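Teaching a Two-Armed Robot to Pick Up Mailer Bags

Part 3 of the Livthorpe shared workshop sorting build

By Kiran Chaudhary

If you followed the last two parts, your arms are bolted down, your belt runs and you can jog both grippers without hitting anything. Now comes the fun bit – getting them to pick up something floppy!

Boxes are easy. A box has the same shape every time you put it down. A plastic mailer doesn't, and I love it for that, because every grab is a new little puzzle.

What you need

Both arms, calibrated
A raised platform in easy reach of both grippers
A crate for the waiting bags
A stack of used mailers (ask your neighbors, they have hundreds)
The Prilow control script from part 2

Step 1. Set the platform height

Raise the platform just enough that the fingertips can come in low beside a bag without scraping the bench. Run each arm to all four corners at slow speed and save those points. Shahnaz Bepari talked me into doing this before anything else, and she was right. I had to redo mine after moving the platform on a Thursday night and forgetting all about it.

Step 2. Crumple the bag

Don't smooth it out! Twist it, fold it, drop it on the platform and leave it however it lands. If you only practice on flat bags, the first wrinkled one will beat you.

Step 3. Bring the arms in from both sides

Park one gripper to the left of the bag and the other to the right, with the tips pointing toward the back of the platform. Start with the speed at 40 percent and keep a hand near the stop button.

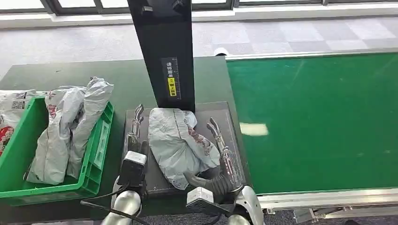
Grippers on either side of a crumpled mailer, with more bags waiting by the green crate.

Step 4. Close, wait, lift

Close both grippers, then add a pause of 300 milliseconds before the lift. The plastic needs a moment to bunch up between the fingers. Without the pause my arms kept coming up with nothing, very proudly.

Lift straight up a few inches, hold, and only then swing toward the belt. Open the left gripper first and let the right one finish the drop.

Step 5. Log every try

Write down each miss and where the bag slipped out. My first evening ended at 68 percent good picks, and I was thrilled. Most of my misses were bags folded over at the top, so I saved a second, lower grab point for those and the next run went much better.

Nicanor Ibarra is working on the belt timing for part 4. Bring your own mailers if you want to come and try it – the more wrinkled the better!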